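Ererex Basic going away, what is everyone moving to?

raghda_boutros
So our reseller Brotason let us know that the Basic edition of Ererex is being dropped, and we have to be on Plus or on something else entirely. We're a small shop, 9 seats, with 265 open accounts in there and years of call notes. I only ever use the contact screen and the quote form! Has anyone here made the jump to Plus yet? I'm mostly scared for my custom fields.

plakwood_pete
We did it in May. Custom fields came over fine, but saved searches didn't, and I spent an afternoon building mine again (I had way too many). Take screenshots of your filters first.

tinydesk
I'd leave, to be blunt. They drop the cheap edition, everybody gets pushed up a level, and in a couple of years it happens again. We went to Rizk and I don't miss a thing.

plakwood_pete
Rizk has no offline mode though. My guys are in basements half the day, so that killed it for us.

tinydesk
Fair, we're all in one office. Still think you're paying extra for stuff you never open.

raghda_boutros
Offline matters for two of us, so I'm leaning toward Plus. What bugs me is the import limit. Brotason says 1000 records per batch, and our notes alone are way past that. 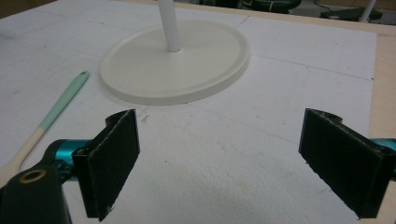 I guess I could split them up by year and run them overnight, but then do the attachments stay with the right account? That's the bit I can't get a straight answer on.

plakwood_pete
They do if you keep the account ID column. Don't let Excel reformat it, it eats the leading zeros.

Comments (3)

marlo_k: The leading zeros thing got me too, ugh.

quoteform_fan: Is the quote form the same in Plus? Ours looks different now and I kind of hate it.

oldseat37: Same form, they just moved the tax box.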